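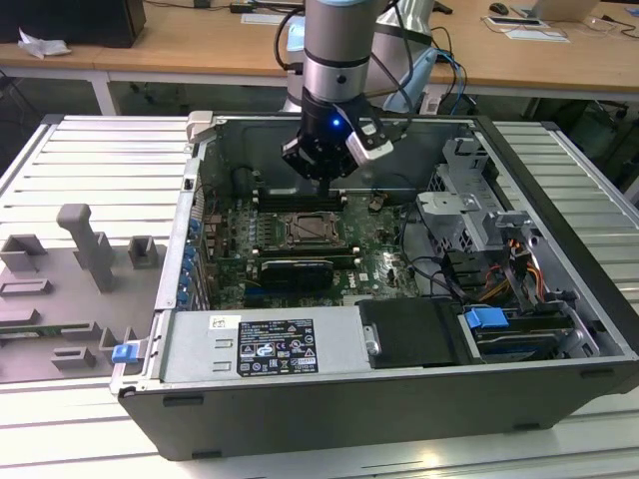
Selamawit Teshome had been at Rorkdale long enough to know the sound the arm made when it was happy, and the sound it was making that July afternoon was a different one, a sort of dry little cough every time it closed. She had been called down from the second floor by Gil-soo Heo, who was standing with his hand near the stop button and had the look of a man waiting outside a dentist's office. The arm had halted just over the memory slots, its small blue light glowing away as if nothing in the world was the matter, and the old computer lay open on its side underneath it like a patient.

"It's the force limit," said Gil-soo. "It's supposed to let go at 13. It went to 108 on the last one and cracked a slot clean through - I heard it from the sink."

"And where was your hand?"

He took a while to answer that. "Near," he said.

Well, she made him sit down, and she made him drink some tea, and only then did she open up the log, which went on for 3,000 lines and was mostly the arm telling itself that everything was fine. They read it together, shoulder to shoulder, the way she used to read the newspaper with her uncle Woldegiorgis when she was small and he was pretending not to need his glasses. Near the bottom she found it. The Midex update had gone in over lunch, and it had put the limit back to the factory number, 130, without a word to anyone.

"So it never failed," said Gil-soo. "It did what it was told."

"It was told wrong, and you were near it," said Selamawit, and she pulled the big red plug out of the wall herself and put it in her cardigan pocket - and there it stayed, all through supper, until the people from Redico called her back.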